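1/ We're collecting grasping examples for the Levach project again. Same setup as last time: hand-held gripper with a camera on it, one person per table, short takes. Posting notes as I go, mostly so I can find them later.

2/ Target for this batch is 22 objects. Each one gets 15 takes, and the start position changes every take. Move the object, turn it, swap hands. If all the takes start the same way, the model learns the table and not much else.

3/ Clindalness, our first set, was nearly all boxes and cups. The policy we trained on it did fine on boxes and cups. Give it anything curved and it closed on air or pinched the very edge. So this batch leans on odd shapes.

4/ Pink plastic is on the list today. A long curved piece with a hump in the middle, and a pink basin on the table under it. Similar colors are what I want here. Fingers open wide before the approach, every take.

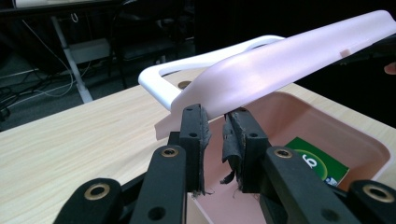 5/ Pads. Both are frayed and there are threads hanging off the left one. I'm logging pad condition with each session now. We didn't do that for Clindalness and I can't tell which takes were on fresh pads.

6/ What goes in the log: object, pad condition, who held the gripper, light on or off, anything strange. Takes 2 minutes to fill in. Please fill it in before you put the gripper down.

7/ Failed grasps stay in. Mark them as failed and move on. Last August we deleted them all to save disk space and had to record a whole set over again.

8/ Things I throw out: takes where the camera gets bumped, takes where the gripper stops for a long time in the middle, takes where somebody starts talking to the operator and they look away. That was over 7 percent of the last set.

9/ Files go in the Skeloten folder, one folder per object. Don't rename them by hand. The script reads the start time out of the name and it will skip yours without telling you.

10/ Next up is soft stuff, cloth and bags. Will add to this thread when there's something to report.

Comments

gripnotes: Do you record gripper width too or only video?

Author: Both. Width is saved with every video frame.

tablefour: what do you glue the pads on with? mine peel in a day

lowtorque: Keeping the failed ones helped us a lot too. How do you label a grasp that slips late?

Author: Failed, with "slip" in the notes field.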